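Print | E-mail

Why Does Fur Grow in Swirls?

2022-11-10
By Flynn Stubbs

Have you ever petted an animal "the wrong way" and felt the hair stand up and tickle your palm? Then you have already found out something about fur - it has a direction! Every hair grows out of a tiny pocket in the skin called a follicle, and the follicles are tilted, a bit like grass leaning over on a windy hill.

Most fur leans away from the nose and toward the tail. Rain slides off more easily that way, and twigs don't catch so much when an animal pushes through the bushes (or under your bed, which is nearly the same thing). 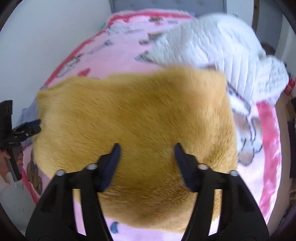
Hair can't always lean in one straight line, though, and on a rounded body the lines have to bend and meet somewhere. Where they meet you may get a swirl, and you probably have one on the back of your own head! Short golden-tan fur shows it nicely, with the grain running on a slant and then turning where the color gets a little browner. A pink fleece blanket is fuzzy too, but its fuzz is made by machines that brush the cloth, so it has no follicles at all.

Next time you are brushing a pet, go slowly and look for the place where the hair changes its mind.

More for curious kids:
Why Do Cats Knead?
12 Questions About Whiskers
What Is a Winter Coat?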